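Best way to clean a marble counter before guests come?
Posted by tiraubaker in Home & Kitchen

We just moved into a rental in Gandutberg and the kitchen has a dark marble counter. I love it! But I've never lived with stone and I'm scared of wrecking it. There's a dull ring by the sink already. We have 35 people coming for a potluck in August. Vinegar okay?

yorath_kitchens
No vinegar! No lemon either. Acid eats into marble and leaves exactly that kind of dull spot. Warm water, a drop of mild dish soap, soft cloth, rinse, dry – that's my whole routine and I've kept it up for 3 years. For the ring, get a marble polishing powder and rub it in with a damp cloth. I got mine at Liller for under 50 dollars and there's loads left.

mopandglow
just put a tablecloth on it

oldstonefan
Seconding the soap and water, and please seal it too! Drip some water on and wait ten minutes. If the stone goes darker, it's time. My favorite thing about dark marble is the pale veining, so I wouldn't hide it under a cloth.
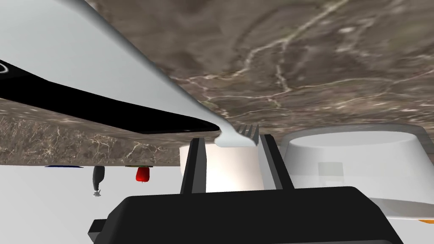
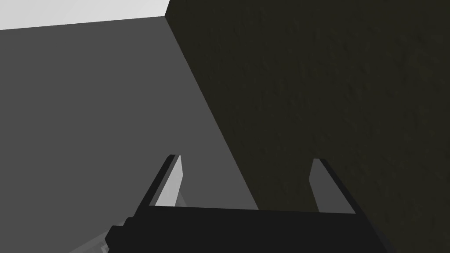 For the potluck, set out trivets and plenty of coasters, and keep the wine and salad dressing on a tray. Wipe spills right away – tomato sauce is sneaky. A pro quoted me 1210 dollars to rehone the whole kitchen, so I've gotten very fast with a cloth! Have a great party, and tell us how the ring comes out.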